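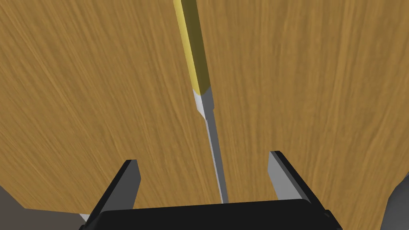
Do you need written rules for robot work that only happens in simulation?

I think you do, and they should be written before the first run is saved. A simulated arm can't hurt anyone, but the files it leaves behind get used by people who weren't there, and they need to know what was counted as a good run and what wasn't.

I've spent most of this spring on the rules we use at Flasmont for our tabletop tasks. The first version was a single page that Gunther Böttcher wrote in an afternoon. It covered file names, units and which way round the axes go. All of it was sensible and we still use most of it. It said very little about how to run a task, and that's where the arguments started.

In May I went back through everything we had saved under the old page. There were 1146 runs. I could use 894 of them. The rest weren't failures, or not all of them. Many were runs where I couldn't tell what the operator had meant to do, or where the settings hadn't been saved with the run. A failed grasp with good notes is still worth having. A clean grasp with no notes is much harder to use.

Emese Lengyel and I rewrote the page between us. She runs the Floltitix scenes and knows what can be changed in them without breaking something else. The new version is longer than I wanted, at two sides, but it does get read.

The first part is about the start of a run. The scene loads, the objects settle, and the operator leaves both arms alone until the settling is finished. People skip this. If you start moving while an object is still dropping the last millimetre on to the table, the start position in the log is wrong, and every measurement taken from it is wrong as well.

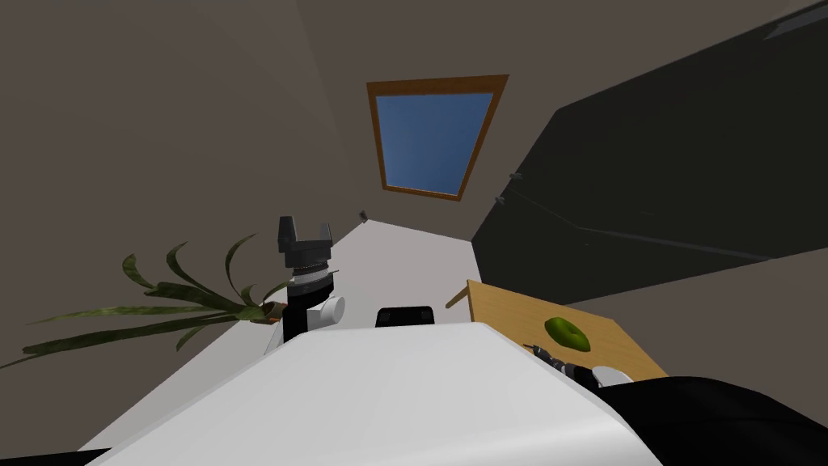 Left gripper pointing up, right gripper near the green object on the table.

The second part is about the arm you aren't using. Our old page didn't mention it at all, so everyone parked it differently. Some left it hanging down, some held it out to the side, and one person folded it across the front of the body, where it caught the other arm. We now ask for the same parked position at the start and end of any one-handed task. If the idle arm has to move for some reason, the operator writes down why. Truvis, our checking script, compares the joint angles with the parked ones and marks anything that has drifted.

I was against this to begin with. It seemed fussy, and I thought it would slow people down. Emese pointed out that a real two-armed robot would have to put its spare arm somewhere too, and that it would be a poor habit to learn in software and then have to unlearn. She was right about that and I've stopped grumbling.

The third part covers the gripper itself. Jaws open before the approach. No closing on the way in to save time. On long thin tools, line the fingers up on either side of the shaft before you close them, and don't use one finger to nudge the tool straight. Nudging works well in simulation – better than it should, I suspect, given how friction is set on our tabletop – and that's a good reason not to rely on it.

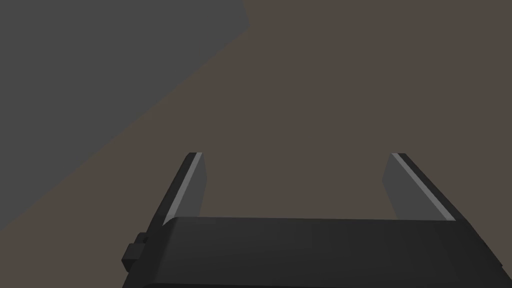

There's a rule about wrist views in there as well. We used to throw away any stretch of recording where the wrist camera had nothing to look at except a plain surface. Gunther argued for keeping them and I've come round to his side. If you cut those stretches out, the timings no longer match between the cameras, and somebody has to put them back together later. So now the recording runs from start to finish and nothing is trimmed by hand. If a stretch isn't wanted for some purpose, it can be left out at that stage, with the original kept.

The fourth part is about changing things. Nobody edits a scene in the middle of a batch. That includes the parts that don't seem to matter, such as the plant, the window or the colour of the walls. Fülöp, which is what we call our oldest room layout, was altered so often last year that there are 741 runs I can't match to any saved version of it. Most of them are probably fine. I can't show that they are, so they stay out of the main set. 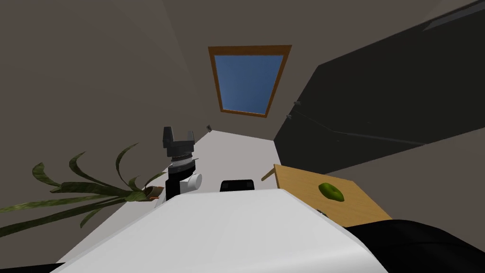
Every scene now has a version number, and it goes up for any change at all, even moving the fruit a hand's width along the table. It makes for some silly-looking numbers. Gunther wanted minor changes left out, and we tried to write down what "minor" meant, and gave up after the third attempt.

One part isn't settled yet, and that's when an operator may stop a run early. At present the page says "when the task can no longer be completed", and people read that very differently. I stop late. Emese stops as soon as the object leaves the table. We've agreed to record the reason for stopping from a short fixed list for the next few weeks and then look at what people picked. If you work on something similar and have a wording for this that has held up, please leave it in the comments.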